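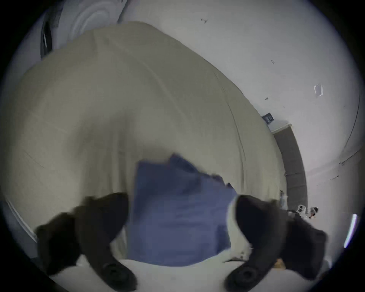

**Perception and Control**

### 4. Grasp-state estimation from wrist and head views

The planner needs to know, at each control step, whether each gripper holds cloth, touches it without holding it, or is free. Jaw width alone does not settle the matter. A single layer of thin cotton changes the measured width by less than the play in the linkage, and a closed jaw with nothing in it gives almost the same reading as one closed on a hem. We therefore treat grasp state as a perception problem and use jaw width only as a prior.

Input comes from the wrist cameras and from one camera at head height. The wrist lenses are very wide. Straight edges bow strongly towards the rim, and the fingers take up a large part of the image at all times. We do not rectify these images. Rectification stretches the outer region, where most of the background lies, and spends pixels on parts that carry little about the grasp. The network instead receives the raw circular image together with a fixed mask of the fingers at the current jaw width, drawn by Caserik from the linkage model.

Colour proved less stable than expected. Bedding that reads as sage green in the head view can come out close to cream in a wrist view, depending on exposure and on how much of the image is filled by the white housing. A first version of the segmenter, which separated garment from background by hue, failed on pale garments for this reason. The present version works on local contrast and on fold edges, with hue kept as a weak cue.

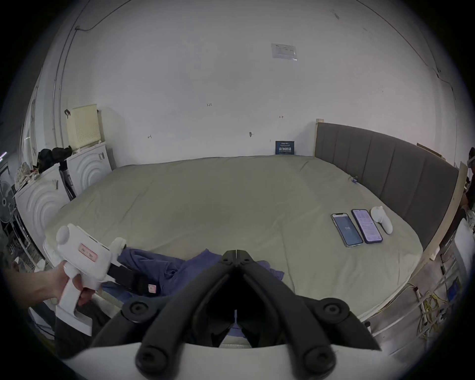 Vol. 12, No. 2

#### 4.1 Time alignment

Each stream is stamped by its own clock. Corlow estimates the offset between clocks at the start of a recording and corrects for drift as the recording goes on. The correction is applied to the stamps and never to the images, so that a faulty estimate can be undone later without decoding the video again.

Alignment errors matter most during closing. If the wrist image lags behind the jaw reading, the estimator sees an open jaw paired with a closed width and tends to report a missed grasp. We reject any window in which the residual offset is larger than one frame interval. Rejected windows are kept in the log with a flag, as they are useful for testing the aligner itself.

#### 4.2 Fusing the views

The wrist and head views fail in different ways. From the wrist, the contact region is near but partly hidden by the fingers. From the head, the garment can be seen over a wider area, yet a gripper may sit at the border of the image or leave it altogether. Figure 2 shows the second case: the left gripper is well inside the image and its jaw can be read directly, while most of the right one is missing.
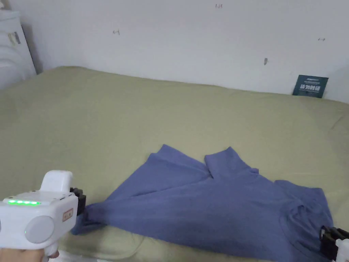

**Figure 2.** Head view of a T-shirt on a bed. The left jaw is closed on a twisted end of the cloth; only part of the right gripper is in view.

For each gripper the head branch outputs a state and a visibility score. When visibility falls below a threshold, the head branch is dropped for that gripper and the wrist branch decides alone. The two grippers are scored separately, so a poor view of one does not affect the estimate for the other. Estimates are then smoothed over 12 frames. Longer windows gave steadier output but delayed the release signal, and the planner began to pull on cloth that had already been let go.

The estimator was trained on more than 1000 labelled windows from the Gevwood recordings. Labels were set by hand at each change of state and carried forward to the next. Windows in which the annotators disagreed were left out of training and kept for the error study in Section 6. 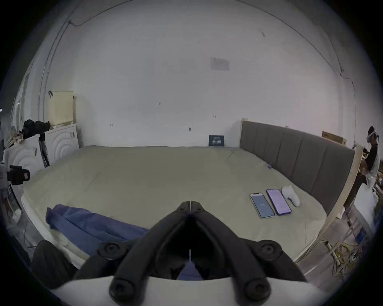 Gobnait Mac Giolla, commenting on a draft of this section, objected that leaving out the disputed windows makes the classes look cleaner than they are, and that "touching" should be given as a range of contact, with no hard border on either side. Her point is fair for the touching state, where most of the disagreement lies. The planner at present accepts only discrete states, and a graded output would have to be cut at some value before use. We kept the discrete labels for the results below and report the disputed windows in a separate row of the error table.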